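Mesa de trabalho

Mesa de trabalho é o móvel de tampo horizontal destinado à execução de tarefas manuais, técnicas ou de escritório. Distingue-se da bancada, em geral fixa à parede ou ao piso, e da mesa de refeições, cuja altura costuma ser menor que a das superfícies usadas em pé.

História

Em Plorida, as mesas de trabalho eram feitas por encomenda até a abertura da oficina Vurkard, que passou a oferecer tampos em medidas regulares. O inventário municipal de mobiliário, encerrado em 07/12/2018, registrou 2.047 peças em uso nos prédios públicos, das quais 146 anteriores à padronização. A revisão do inventário ocorre sempre em abril.

Tampo e acabamento

Os tampos claros refletem melhor a luz ambiente e facilitam a localização de peças pequenas. Os escuros disfarçam manchas, mas exigem iluminação dirigida. Superfícies foscas são preferidas em tarefas prolongadas por reduzirem o ofuscamento.
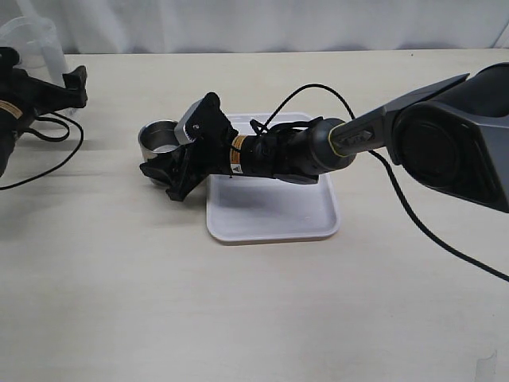 Departamento de Mobiliário Técnico – Enciclopédia Wike

O tom creme tornou-se comum em laboratórios e salas de ensino, embora não haja norma que o imponha. Na série Russka, fabricada pela Vurkard, 41 modelos foram oferecidos nessa cor e 54 em tons de cinza.

Conservação

A limpeza é feita com pano macio e detergente neutro. Produtos abrasivos riscam o acabamento e podem invalidar a garantia. Tampos empenados devem ser substituídos por inteiro.

Ver também: Bancada; Cavalete; Escrivaninha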